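Section 4. Making up the bed and clearing clothes

Applies to: all guest bedrooms, Dultow House and the two Zurkdale cottages
Revised September 2022 by Armelle Millet

Read Section 3 (Laundry room) first if you have not used the Sidix dryer before. The drying times in that section are the ones to follow. The card taped to the inside of the linen closet is out of date.

4.1 What you need

Fitted sheet and top sheet in the size shown on the room card
Two pillowcases per sleeper
One quilt, plus the spare blanket from the chest in the hall
A laundry bag for bedding and a second bag for clothing
Lint roller

Room 17 has a deeper mattress than the others. Use only the fitted sheets with a blue thread at the corner. The standard ones pull off overnight.

4.2 Stripping the bed

1. Open the window and pull the bed away from the wall.
2. Lift any clothing off the bed and set it on the chair. Do not roll it up with the sheets.
3. Take off the pillowcases and turn them inside out over the laundry bag.
4. Fold the quilt in half toward the foot of the bed, then in half again, and carry it to the chair. Keep it off the floor.
5. Pull the sheets from the corners inward and put them straight into the bag.
6. Check the mattress cover. If it is marked, change it and write the room number in the book.

Caution: Dark clothing washed with the printed quilts will leave lint on the white parts and may leave color. We lost two quilts this way in July. Keep the bags separate all the way to the machine.

4.3 Making the bed

1. Put the fitted sheet on, starting with the two corners at the head.
2. Lay the top sheet with the wide hem at the head and tuck in the foot only.
3. Shake out the quilt over the bed with the printed side up.
4. Pull the quilt level from both sides. The patterned quilts in the children's rooms are easiest to line up by the large designs. Bring those into place first and let the edges follow.
5. Smooth from the middle outward with a flat hand. Work any ridges near the head of the bed down toward the foot.
6. Put the pillows on last, open ends facing away from the door.

Note: The frames in the Zurkdale cottages are Hägglund frames with a raised side rail. Do not try to tuck the quilt under the rail. Let it hang.

4.4 Clothing left on the bed

Guests who are staying on often leave clothes on top of the quilt. Leave the bed unmade only if the guest has asked for it. Otherwise follow these steps.

1. Pick up one item at a time, from the middle, and let it hang open before you fold it.
2. Check for small things caught in the folds, such as earrings, keys or chargers. Put them on the nightstand.
3. Lay the item flat on the quilt, bring the sides in, and fold from the bottom up.
4. Stack folded items on the chair with the largest at the bottom.
5. Go over the quilt with the lint roller where dark fabric was lying. 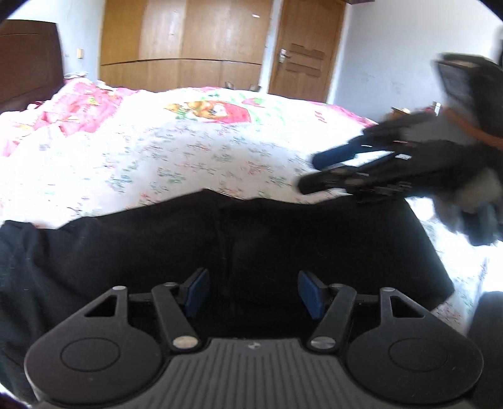
Reading time for this section: 4 minutes

Black fabric crumpled on a printed quilt, as above, should be lifted clear before you start smoothing. Dragging it across leaves fluff on the light areas, and it shows most on white. The small green, red and pink sprigs hide a certain amount, so look at the white background between them when you check.

Caution: Do not iron guest clothing unless there is a signed slip in the room.

4.5 Before you leave the room

1. Push the bed back and check that the quilt hangs evenly on both sides.
2. Close the window if rain is expected.
3. Take both bags with you.

Anything left behind after checkout goes in a clear bag with the room number and your initials. Hand it to Rogelio Rivera at the Dultow desk, or dial extension 2415 from the cottages. Items of value go in the safe the same day.

Replacement quilts and mattress covers are ordered by Botond Sárközi. Leave the torn or stained one on the bottom shelf of the linen closet with a note pinned to it.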